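Prukix shelf robot: cleaning and upkeep questions

Does it really need a wipe-down every day?
Khunthong's manual says every 28 hours of running. I doubt it, but a dusty lens does make it miss shelf labels, so we clean ours daily.

What do we clean it with?
Ordinary sponges from the household aisle, soft side only. The Clida kit does the same job for more money.

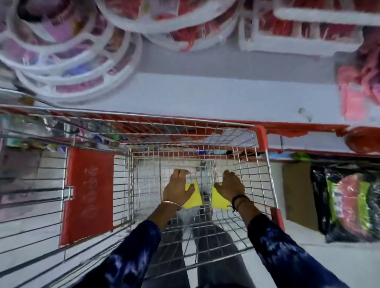

Gayan Siddiqui keeps the stock of cloths and spare filters. Ask him before ordering any.

Can the green side go on the sensor cover?
No. Covers scratch, whatever the sales sheet claims.
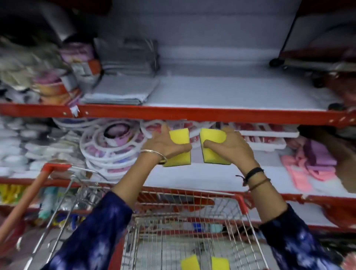

Yellow sponges with a dark green scouring layer.

It stops with fault 663. Now what?
Switch off, clear the wheels, restart. If it comes back, ring Kuo-hua Sin. The "self-healing" update hasn't cured it here.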